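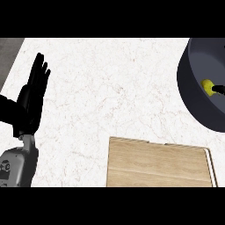

Figure 7.1 Simulated view of the kitchen cell. The left hand is open and empty; a fingertip of the right hand is at the yellow object in the pot.

Chapter 7
Setting up a two-handed cell

7.1 Before the first run

The cell used in this chapter has two arms, each with a black multi-fingered hand, and a worktop between them. It exists twice: once as hardware and once as a simulated model. The model is set up first. Faults in reach, mounting height or hand alignment are cheaper to correct there, and the corrected values are then carried over to the real arms.

Setting up follows a fixed order. The wrist bracket is checked before the hand, and the hand before the fingers. An error at the bracket is passed on to every part beyond it -- a small twist at the wrist becomes a large offset at the fingertip. Readers who have worked through the Lumstead exercises in Chapter 6 will recognise the method.

7.2 The rest position

Each hand has a rest position, open and clear of all objects, to which it returns when it has no task. In Figure 7.1 the left hand is extended over bare counter. With the hand open, compare the spacing of the fingertips with the values in the joint table. Tips that touch when the table says they should be apart point to a wrong zero setting, and the joint must be zeroed again before any grasp is tried.

7.3 Reaching into a vessel

A pot is a harder target than a board. The rim limits the angle of approach, and the inner wall leaves little room beside an object lying close to it. The approach path should therefore be tested 100 times in the model, with the object moved between trials. Log each contact with the rim separately from each failed grasp. Tully and Nilsuwan, whose procedure is followed here, needed 186 trials on the Horum cell before the log was free of rim contacts.

Section 7.4 deals with the wrist bracket.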